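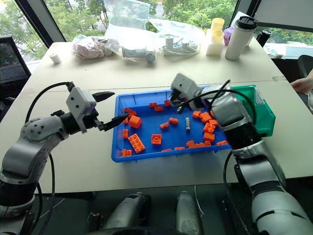
Can You Really Build Anything With Toy Bricks?

People say it all the time. "You can build anything with bricks!" It is printed on boxes and posters, and grown-ups repeat it in toy stores. Should you believe it? Let's check.

Start with how a brick holds on. A studded brick has round bumps on top, called studs, and a hollow underneath. When you push one brick down on another, the studs squeeze into the hollow and the plastic walls bend a tiny bit. They want to spring back, so they grip. There is no glue and there are no magnets. The grip comes from friction, the same rub that keeps your sneakers from sliding on the sidewalk.

A brick called a 2x4 has two rows of four studs. A brick with one stud is a 1x1. Try this: stick a 1x1 on top of another brick and give it a twist. It spins! Now try a 2x4. It stays put. So when someone tells you every brick is just as useful as every other brick, you have a good reason to doubt it.

How Many Ways?

You may have read that a few bricks can be joined in millions of ways. That sounds made up. I thought so too, so I started small, with two 2x4 bricks of the same color. You can line them up, slide one over, or turn one sideways. Count them all and you get 24 ways, as long as you don't count the same shape twice when it is only turned around. With three bricks the number jumps to 1,560. The millions don't look so silly now, but please notice that most of those ways are lumpy stacks that don't look like anything.

Does Color Matter?

Not for strength. Orange bricks of the same make grip as well as blue ones. Color matters a lot when you are hunting, though. In a pile that is all orange, you have to look for size and shape, and that is slow work. Tip the bricks into a tray with a rim and spread them out. They won't roll off the table, and you can see which ones have landed studs up.

The Big Claim

Fedir Pasichnyk runs the Saturday-style building table at the Novcombe library, and he once promised us a bridge 1000 bricks long. It sagged in the middle and came apart at brick 23. He says the table was bumped. Maybe! I think a long row with nothing under it was always going to droop, and you can test that at home with two books and a gap.

So can you build anything? A round ball comes out bumpy. A soft pillow is out of the question. A bridge can work, if you overlap the bricks the way a bricklayer does. Build one and push down on it gently with a finger. Then move the books farther apart and push again.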